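Print this page | E-mail this page

Section 9. Leveling the Trorden Table

Read this section after the legs are bolted on and before the top is loaded. Leveling takes two people if the long leaf is fitted.

Tools needed
- 10 mm open-end wrench (supplied)
- Spirit level, 315 mm or longer
- Felt pads, if the table will stand on a finished floor

9.1 Preparing the feet

1. Turn all four feet clockwise until they stop. Do not force them past the stop.
2. Move the table to its final position. Lift it by the side rails. Do not drag it.
3. Press down on each corner in turn. Note which corner moves.

CAUTION: Keep fingers clear of the gap between the leg and the side rail while the table is being lowered.

9.2 Setting the height

1. Place the spirit level along the front edge of the top.
2. At the low end, loosen the lock nut two full turns.
3. Turn the foot counterclockwise until the bubble is centered.
4. Repeat along each short side, then along the back edge.
5. Recheck the front edge. Adjusting the back feet usually shifts it slightly.

NOTE: Each foot has 10 mm of travel. If more is required, fit the Edska spacer under the foot. Do not stack spacers.

9.3 Locking and checking

1. Hold the foot still with one hand and tighten the lock nut against the leg with the wrench.
2. Press down on each corner again. If any corner moves, return to 9.2.
3. Place everyday items on the top and leave the table for one day before the final check.
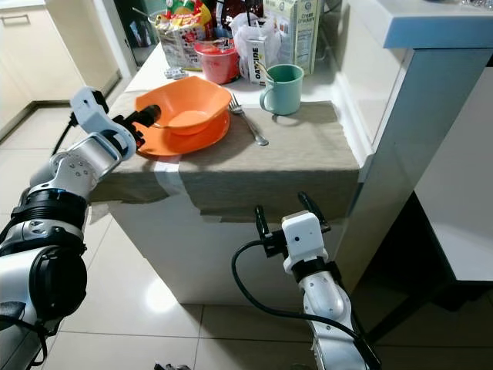 4. Clear the top and repeat the level reading along all four edges. Lock nuts may need a further quarter turn.

On soft flooring, such as carpet with a thick underlay, repeat step 4 after one week. Feet on the side nearest a wall tend to sink less.

CAUTION: Do not exceed the load marked on the underside of the top. Do not sit or stand on the table.

9.4 Moving the table later

Turn the feet fully in before lifting. Readings from the old position do not apply to the new one.

Section revised 22 Oct 2018. Text: Nanna Ragnarsson. Technical check: In-ho Ban.

Related sections
Section 2. Parts and Fasteners
Section 8. Attaching the Legs
Section 10. Fitting the Long Leaf
Nemadano Bench: Leveling

Contact Trorden Support | Copyright Trorden | Back to top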